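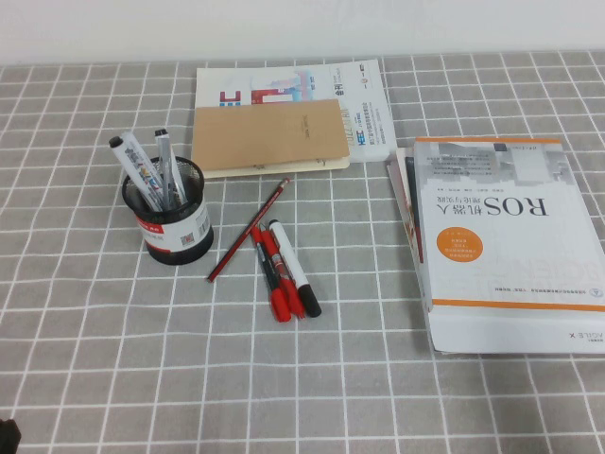 로봇이 멈춘 건 그렇다 치고 왜 아무 경고도 안 떴느냐고, Caroline Okoth가 사고 보고서를 읽자마자 물어 왔습니다. 오늘 이야기는 사실 그 질문에 대한 제 긴 답장이라고 생각하고 들어 주시면 좋겠어요.

## 그날 있었던 일 (천천히, 물 한 모금 마시고)

- Truno 팔에 책상 정리를 시키던 때였습니다. 펜을 집어 펜꽂이에 꽂는, 보기엔 참 소박한 작업이지요.
- 3월 한 달 동안 시도가 **700회**였고, 그중 **21회**는 그리퍼가 빈손인데도 "잡았음"으로 기록됐습니다.
- 마지막 한 번이 문제였어요. 빈손인 줄 모르고 내려간 손끝이 펜꽂이 테두리를 눌렀고, 팔은 40뉴턴이 넘는 힘으로 버티다가 조용히 섰습니다. 다친 사람은 없었습니다. (여기서 꼭 한 번 더 말할 것!)

## 원인

- 손가락 간격만 보고 파지를 판정했습니다. 가는 연필과 빈손의 값이 거의 같았는데, 저희가 그걸 너무 오래 몰랐네요.
- 힘 초과 신호는 나왔지만 Clodau 기록 서버가 200밀리초 늦게 받았고, 그사이 상태가 "정상 종료"로 덮였습니다.
- Hefin Morgan이 밤 늦게까지 로그를 한 줄씩 맞춰 봐 준 덕에 찾았습니다. 고맙다는 인사, 잊지 말기.

## 고친 것

- 들어 올린 뒤 카메라로 한 번 더 확인합니다.
- 힘 제한은 서버를 거치지 않고 제어기 안에서 바로 겁니다.
- 정지 사유는 사람이 확인하기 전까지 지워지지 않아요.

(시간이 남으면 Eylül의 재현 시험 이야기. 모자라면 바로 질문받기. 굵기가 다른 펜을 섞은 시험은 아직 하는 중이라고 솔직하게 말할 것.)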